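Open day at the Prernatcombe storage and desk fair

We drove over from Evness on the Monday and got there just after the doors opened. Parking was easy. The fair takes up the ground floor of the old Mudaliar building, and entry was 2 dollars, paid at a folding table by the stairs.

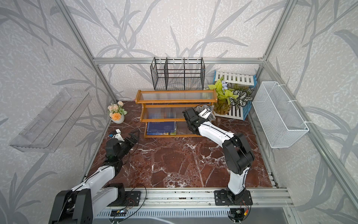

I went mainly to look at shelving for a small study, and most of the morning went on that. There were 13 stands, and nearly all of them sold something for keeping paper in order. Mesh file racks were everywhere. The black ones with three upright compartments are a sensible size for a desk against a wall, and a row of clips along the top rail gives you somewhere to hang notes.

The tiered shelves interested me more. I liked the honey-colored wood with clear ribbed slats for the levels. You can see through to the floor, so a three-level unit doesn't make a corner look heavy. A stack of books sits well on the bottom tier, and I would leave the top free for the things I use every day.

Tumelo Mahlangu, from Nistano, gave a short talk at eleven on setting up a corner at home. His advice was to put the furniture in first, live with it for a week, and add plants last. He likes artificial ones for rooms with poor light – a round white pot of peach and cream flowers, or striped leaves in an amber glass vase. I have killed enough real plants to agree with him. He was less keen on patterned wallpaper behind open shelves, but I think large gray leaves on a pale background work fine.

Lunch was soup and bread from a counter at the back. The seating ran out by half past twelve and we ate standing up.

I ordered one tiered shelf, unassembled, for 100 dollars with delivery. The file rack can wait. The next fair is in December, in the same building.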